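Zodalport wins one, finally, and takes the long way there

ZODALPORT – The Zodalport Harries ended the longest losing streak in the Lakes Junior Hockey League with a 5-4 shootout win over Grusari in November, in front of a home crowd that had largely forgotten what the horn sounded like when it was meant for them.

The Harries had dropped 11 straight. They had lost at home, on the road and, in one case, at a neutral rink that had been picked for its good parking. They had been shut out four times. The power play had gone so long without a goal that the visiting bench in Caltent was heard cheering when it took a penalty.

So a 4-1 lead after two periods felt like something out of the wrong movie. Grusari, a first-place team with a first-place team's habit of showing up when it feels like it, gave away the puck at its own blue line twice in the opening five minutes and paid for it both times. A third goal went in off a defenseman's knee. The fourth was a real one, a clean wrist shot from the left circle on the power play, and it took the public address announcer a moment to find the right music.

Then came the third period, which the Harries played in the manner of people carrying a full tray across a crowded room. Grusari scored at 2:14, again at 9:50, and tied it with 40 seconds left and the goalie pulled. Zodalport had three shots in the period. One of them was a dump-in.

Overtime settled nothing, though each team hit a post. The shootout went six rounds. Grusari's top scorer lost the puck on his backhand, and the Harries' fourth-line center, who had taken one shootout attempt in his junior career and missed the net with it, slid his between the pads at walking speed.
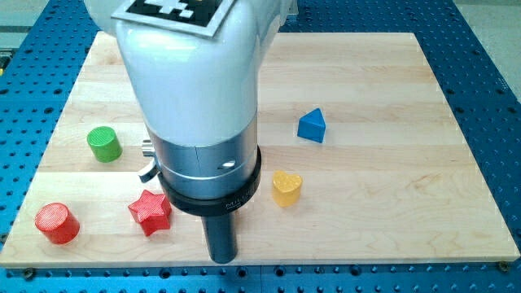

A robotic arm with a silver metallic wrist over a light maple board.

The coaching staff did its best to stay calm about it. The head coach called the first forty minutes "pretty good" and the last twenty "a learning opportunity," then asked whether anyone had any antacid. The goalie, who made 38 saves and took a stick to the mask in overtime, said he was happy to get the two points and would be happier to get them earlier in the evening next time.

Grusari outshot the Harries 42-23, including 18-3 in the third. Its coach said his team had deserved a point and had gotten a point, and that he had no further thoughts on the matter. He then offered several, mostly about the ice near the visitors' bench, which he described as soup.

The win does not do much for the standings. Zodalport is still last, nine points behind Caltent, and has now allowed 129 goals, the most in the league by a margin that would be respectable in basketball. The penalty kill is at 61 percent. The team's leading scorer is out until after the holidays with a sprained wrist, and the backup goalie has a cold.

It did do something for the gate. The club announced after the game that it had sold 80 walk-up tickets, its best figure since the home opener, and that it would honor a promise made back when the streak stood at six and looked like a joke that would end soon: free chili for every ticket holder at the first home game after a win. The concession stand has been asked to order more beans. The league office, asked whether a chili giveaway needs its approval, said it would look into that.

The Harries go on the road next for two games in Caltent, where they have not won in three seasons and where the locker room showers are a well-known test of character. They come back to Zodalport for a rematch with Grusari at 7:05 p.m. Doors open an hour before the game, and the chili line will form on the east side of the lobby, by the skate rental counter. One bowl per ticket.

Notes: Zodalport won 27 of 61 faceoffs. ... The Harries wore their alternate green sweaters for the first time this season, and the equipment manager said they will be wearing them again. ... Grusari has lost two shootouts this year, both to teams below it in the table.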